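Trarnik bin cell: equipment plan and data notes

README, version 3

This folder keeps the purchase list and the small dataset we recorded to support it. The plan covers one bin picking cell at the Trumetgate workshop. If you only need the recordings, go to "Contents of the folder".

Purpose

We must decide what to buy for the second cell before the budget closes in June. The first cell was built from parts we already had, so its real cost was never written down. Nantana Sombatkul collected the old orders and compared them with what is on the bench today. Her table is in plan/costs.csv.

What must be bought

Arm and controller. We ask for the same model as in the first cell, so that the spare parts can be shared. Quote from Thaweesak, valid until the end of June.

Gripper. One multi-fingered unit and one set of replacement finger pads. Please budget the pads as a yearly cost — they are not included in the service contract.

Bin. Gray metal, open top, sloping sides. A used one is acceptable. Scratches on the walls and floor do not disturb our work, and we prefer the recordings to include such surfaces.

Small materials. Spring clamps for the bin rim, blue tape, acrylic sheet, spare cables. These items look cheap, but in the first cell they were ordered in six separate deliveries and we paid shipping each time. Order them together.

Test objects. Everyday things of different shape, for example sunglasses and a tape measure. No special supplier is needed.

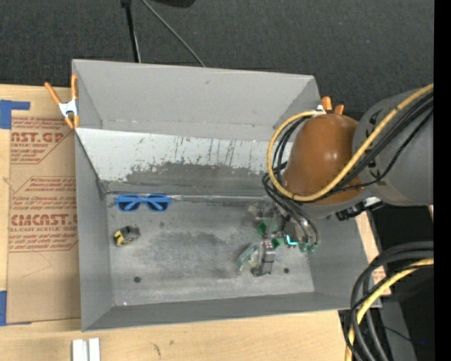
Contents of the folder

plan/ has the cost table, the quotes and the floor drawing.
recordings/ has 27 episodes from the first cell, fixed camera view.
notes/ has the comments of the operators, one text file per episode.

Known limits

The prices do not include tax or installation. Mavura has not yet answered about delivery time, and the column is left empty for them. The lighting was not the same in all episodes — this is written in the notes where we remembered to do it.

Changes

Version 3: finger pads moved to yearly costs, cable lengths corrected.
Version 2: quote from Thaweesak added.

Questions about the table go to Nantana Sombatkul.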